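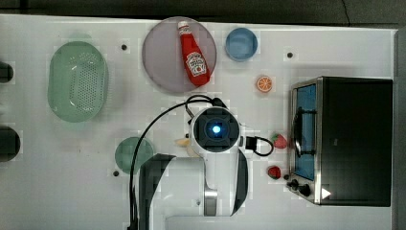 The review of tabletop kitchen equipment announced in June has now reached its second stage, which concerns the placement of small items before any cooking begins. It is the position of this blog that a colander should have a fixed place of its own. The green one stays on the left side of the table, well away from the toaster oven on the right, and the ketchup bottle has been assigned to the large round plate, where it may lie down if necessary. The small blue bowl remains beside the plate until further notice.

Readers of the Kumsa post will recall that the earlier arrangement placed all dishes in one stack. That policy has been withdrawn. Stacking saved space -- a point made in several comments -- but it delayed the start of every meal.
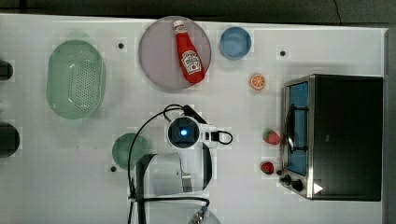
Under the new policy, each dish is set out singly, and food is set out in the area directly in front of the oven door. The revised list will be posted Friday, together with the notes on the Satier shelf, which was ordered in the wrong depth and must be returned.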